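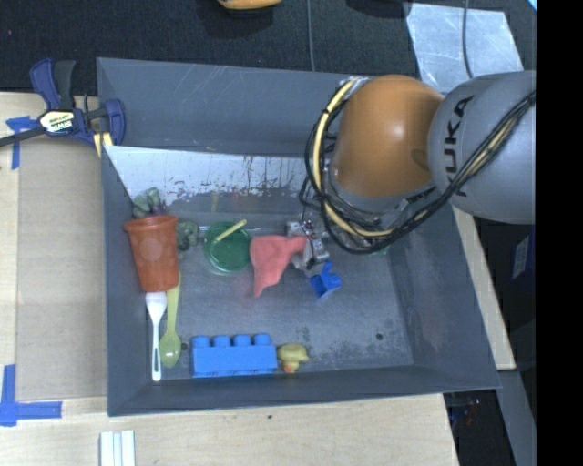

Re the Jendolel bin kit, sorry for the slow answer, been flat out. Short version is we'd renew the trial but not buy at the full price, long version follows. The kit handles mixed rigid stuff well. Soft and thin stuff, less so. The object set matters a lot more than the sales sheet lets on, so when you ask Brosberg for a demo, don't let them fill the bin with boxes. Ask for a spread like the one here: cup leaning on the side wall, flat fork and spoon next to it, a round bowl, a toy block, a rubber duck, and that pink cloth by the gripper. The cloth and the cutlery are where you'll learn something. Boxes tell you nothing, everybody's software can do boxes.

Going through the questions in the order they came.

> We are looking at the Jendolel kit for our teaching lab and have a
> quote from Brosberg. Before I take it any further, can anyone who
> has run it tell me:
>
> - is it really one day to set up?

No. Two and a bit for us. Mounting and wiring was a morning. Then the calibration wizard failed over and over and the error text was no help at all ("pose set insufficent", their spelling, for once not mine). What fixed it was spreading the poses out much wider than the manual shows, right into the corners of the bin. After that it went through first time. Write your poses down when you get a good set. Ours were lost in an update and I had to do the whole thing again.

> - does it have to be their bin or can we use our own?

Your own is fine. Metal is ok. Scratched metal is ok too mostly, shiny bare patches gave us ghost objects until I turned the exposure down. There's a slider for it under Advanced, no idea why it's hidden. What matters more is that the bin does not move. Clamp it to the table, proper bar clamps, at the corner if the wall lets you. A bin that has shifted a finger's width gives you a whole afternoon of bad grasps and you will blame the software. I did. Tape marks on the tabletop are worth the few minutes too, so anything you take off goes back in the same spot.

Sloping walls, check with them. The bin model in Gustik assumes straight sides unless you load your own mesh. If you don't, the planner thinks there's more room at the floor than there is and the fingers come down on the slope. Loading a mesh is easy, finding out that you need to was not.

> - how good is it in numbers? Brosberg says "over 90 percent" but
> won't say of what

Ha. Yes they said that to us too. My log from the last run we did in August: 436 attempts, and 53 of those came up empty or dropped before the place point. So that's a bit under 88 percent, all objects mixed, nobody tidying up between attempts. Not bad! Not over 90 though. If I leave out the cloth and cutlery it gets there, which I suspect is how they got theirs, but that's me guessing.

By type, from memory, no numbers for these as I didn't log them seperately:
Blocks, cups, chunky toys: fine, hardly ever a miss.
Bowls: good if the rim is free. If something is lying over the rim it tries for that first and sometimes takes neither.
Spoons and forks flat on the floor: poor. Fingers touch down and skate. A bit better when the handle is propped on something.
Cloth: odd one. Gets hold of it easily, then counts it as a miss as the width reading says the fingers are shut. There's a threshold you can change. Change it.
Things tight against a wall or against each other: depends on the day. There is a nudge mode that pushes them apart, slow, but leave it on.

> - any trouble with cables?

The one thing I'd really warn about. The kit adds its own lines on top of what the arm already carries and the clips in the box are junk. You end up with a fat loop at the wrist, and how much slack to leave is left to you. Too little and it pulls at the connector when the wrist turns, too much and it hangs down where the bin wall can catch it. We bought hook and loop straps from the hardware store and redid the lot. Then run the wrist through its full range by hand, slow, with someone watching the loop, before you let the planner loose. Set joint limits in Gustik as well, it respects them.

> - and support? We're a small group and can't have it sitting broken

Mixed. Brosberg answer the same day but all they do is forward it. Jendolel themselves took 7 working days on the lost calibration thing and the answer was, calibrate again. On the other hand when I found the bug with the bin mesh units (it reads mm as m, you get a bin the size of a stadium) they had a patch out quick and it worked. The people at the Trevor site run the same kit and we've got more out of swapping notes with them than from either company. They keep a list of settings, I'll ask if I can forward it here.

Price. The quote you pasted looks like the list price with the service plan included. You can take the plan off. They don't offer that, you have to ask. The plan covers software updates and "remote assistance" and no parts whatsoever, so finger pads are extra, and you'll go through pads. Ours wore fast on the rough floor of the bin. Ask for 2 spare sets in the first order or you'll pay shipping on each.

For a teaching lab I'd say: take the trial, own bin, own objects, nastiest mix you can put together from the kitchen drawer and the toy box. Have the students keep the log by object type from the start, as I should have. Miss reasons as well, not only hit or miss. "Dropped" and "never had it" need different fixes and the built in counter lumps them together.

One thing I forgot, lighting. Ceiling lights were fine, low sun through the window was not. We pull the blind down after lunch. The manual says "avoid direct sunlight" in tiny print somewhere near the back.

Also the Gustik licence is tied to the PC and not the arm, so if you're planning to swap the computer do it BEFORE you activate. Moving ours took emails back and forth and a form that had to be printed and signed.

Can send the log as csv if anyone wants it, columns are a mess but readable. Mail me off list, the attachment limit here is tiny. If someone has tried softer finger pads on flat cutlery I'd like to hear how it went, and which ones.

Have to run, lab slot starts at 2.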